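An arm for the drinks table

Botar has sold parts to other robot makers for years. The Breto is the first thing it has put in a box with its own name on the lid, and from May it can be bought or rented by anyone with a flat table and a socket nearby.

The kit is a single arm with a two-fingered gripper, a small camera at the wrist, a clamp, a control unit and 2 cables. It costs £1,373 to buy. Renting is possible too, with a minimum term of six weeks, and the rental price includes a call-out if something breaks.

We had one for four weeks at our workshop in Elville. Setting up took most of a morning. The clamp is heavy and needs a table edge with nothing underneath it, so measure yours before ordering. The software went on without trouble, though the printed guide skips a step about checking the wrist camera and we had to ring up to find out why the arm would not leave its rest position.

Botar is aiming this at small kitchens, college labs and people who run tasting rooms. The jobs it suggests are plain ones: pick up a bottle, move a cup, pour a measure, put things back where they came from. You teach each job by guiding the arm by hand, then correcting it on the screen.

"We asked people what they would hand over first, and it was nearly always clearing and fetching," says Fereshteh Shojaei, who led the work on the gripper. "The fingers are ridged because bottles are slippery and cups are soft. You need a bit of grip without squeezing hard."

Cups are where we spent our time. A full bottle has enough weight to stay put when a finger brushes it. An empty plastic cup slides away, and being clear it is also harder for the camera to find. The Breto was slow with these on its factory settings. Turning the approach speed down and moving the lamp to the side helped a lot, and by the second week we had stopped watching every attempt.

Tall bottles bring a different problem. When the wrist is low the camera sees the base and the label but loses the neck, so the arm has to plan from what it saw earlier, further back. Shahab Sadeghi, who looks after customer training, advises teaching two viewing positions for anything taller than a tumbler. It is good advice and should be in the guide.

The nearest rival is the Arsenault bench arm, which we reviewed last year. The Arsenault is quicker and quieter, and its software is tidier. It also comes without a camera, and the rental deal is for a full year. For a fixed job repeated all day we would still choose it. For a table where things get moved about, the Breto is the better buy.

There are gripes. The fan runs all the time, even when the arm is parked. The control unit has no handle. Spare fingers are sold only in pairs, and ours took longer to arrive than promised.

Buyers who want help can book a half-day training visit, charged separately. Ours was useful, mainly for the part on lighting - white tables throw back more glare than you expect.

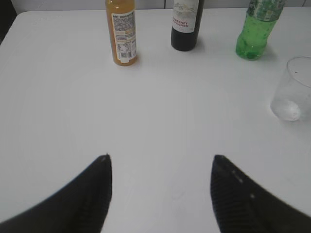 The Breto's wrist camera view, with the gripper open and the bottles at the back of the table.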